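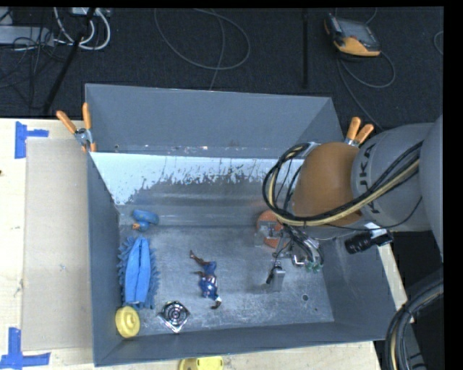
What do we do with odds and ends that haven't got a box of their own? They go in the grey bin, and whoever is on sorting duty clears it before the end of the month.

Sorry for the short msg, am between trains. Answering Latrice's points below as there were a few and I know some of you have asked me the same.

On 19th July, Latrice Mercado wrote:
> Hi all, I had a go at the bin at Hamside and got stuck. There's a blue
> brushy thing like a dust mop head, a square silver drain sort of thing
> with rings on it, a round yellow disc, a little figure in a blue and red
> costume. Plus a small blue toy with a yellowy orange tip. Do the toys
> go with household or not? And is anyone keeping the small grey bracket?
> Also the bin itself is filthy, dark drips on the far side.

Toys: no, never with household. Shelf 17, the one by the door. Figure and the blue thing both go there. If the shelf's full start a new tub, there are over 24 empties from Treltholm still stacked in the passage.

Mop head: cleaning stuff, shelf 2. Don't bother looking for the handle.

Drain thing: plumbing. Label it "drain?" with the question mark and let Slaoui decide, they take the lot in March anyway.

Yellow disc, no idea. Put it in unknowns. Same for the orange round one if it's still in there, dark middle, I couldn't place it either.

Bracket - mine if noone else wants it. Otherwise metal, shelf 33.

Bin: warm water and a bit of washing up liquid, dry it properly after. Not the scouring pads please, the floor of it is scuffed enough. The drips might not shift, don't spend all afternoon on them.

Still need someone for the Lotulura boxes. Mostly jars I think. Reply to the list not to me, my inbox is a mess.

Ayuba Amegashie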